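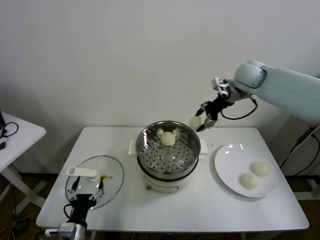
Parvaneh Safavi wrote to ask whether the Rorness two-arm kit can handle food that dents when you squeeze it, or whether it is really meant for boxes and bottles. She runs bench trials on prepared foods and had been quoted for a different system that needed a suction cup for anything soft.

It can handle soft food, within limits. The kit ships with a two-finger gripper on each arm, and grip force is set separately for left and right. For steamed buns we start at the lowest setting and raise it one step at a time until the bun stays put during a slow lift. Write the number down. A bun that has cooled for a while will want a different setting from one that has just been cooked, and the controller stores both under separate names.

Rorness Two-Arm Tabletop Kit
Sold and supported by Fodell

What the kit is for

The kit is made for teaching and repeating short kitchen and packing tasks at a fixed table. Typical jobs are moving buns between a plate and a steamer basket, taking a lid off and putting it back, and loading small trays. Each arm can work alone, or the two can share a task, with one managing the lid while the other moves food.

It is not a production line. If you need to fill trays all day at a steady rate, ask us about the Kwiatkowski cell, which is built for that and costs a good deal more.

What comes in the box

Two arms with stands
Two grippers, black, two fingers each
One controller with power supply
Head camera and mount
Cable set
4 spare finger pads
Printed setup guide

The table, cookware and computer are not included. Any sturdy table with a flat top will do. Customers have used glossy tops and matte tops without trouble, but a very shiny surface under a bright lamp can confuse the camera, so move the lamp if the arm keeps reaching short.

Specifications

Reach per arm: 700 mm
Cable length, arm to controller: 130 cm
Warm-up after power on: 15 minutes
Arms per controller: 2
Software: Eteck Task Editor, one seat included

Teaching a task

You hold the arm by the wrist, move it through the task and press the record button at each point you want kept. The Task Editor then plays the points back at low speed. Most people need several tries before the first clean run. Bun work takes longer to teach than box work because the height of the pick changes with every batch.

For steamer tasks, teach the approach from above the rim and leave more clearance than you think you need. The rim of a metal basket is hard and the fingers will catch on it if the arm comes in low. Teach the release just above the bottom of the basket and let the fingers open slowly.

A glass lid is the hardest part of this job. The camera has trouble with clear glass, so the lid should always go back to the same place on the table. A piece of tape on the tabletop works well as a marker. Teach the grip on the knob if the lid has one you can reach.

Steam and cleaning

The finger pads can be removed and washed by hand in warm water with dish soap. The grippers themselves are not sealed. Do not leave a gripper parked over a steaming pot. Send the arm back to its rest position between picks, and wipe the fingers down with a dry cloth at the end of the session.

The standard pads are not certified for food that will be sold or served. Food-contact pads are available as an option and have to be ordered with the kit or through the parts desk.

Customer notes

Stellan Lundgren: Setup was simple. The guide puts the cable section at the back and it should be at the front. We routed ours wrong the first time and had to pull everything out again when the right arm would not turn all the way.

Lindalva Leite: We use it for dumplings and buns. Dumplings with a thin skin tear. Buns are fine. I would like a wider finger pad and have told Fodell so.

Crisóforo Ledesma: Good arms, slow software. Saving a task takes longer than it should. The March update helped a little.

Reply from Fodell: A wider pad is being tested now. We do not have a price for it yet. The cable section will move to the front of the guide at the next printing.

Ordering and support

Kits are built to order. Delivery within the country includes a phone call to walk you through first power-on. On-site setup is extra and is quoted by distance.

For a trial with your own food product, contact Aparecida Vasconcelos at the Fodell demo room. Bring enough of the product for repeat runs, and bring the plate or tray you plan to use. Demo sessions start at 9:30 a.m. and run until noon.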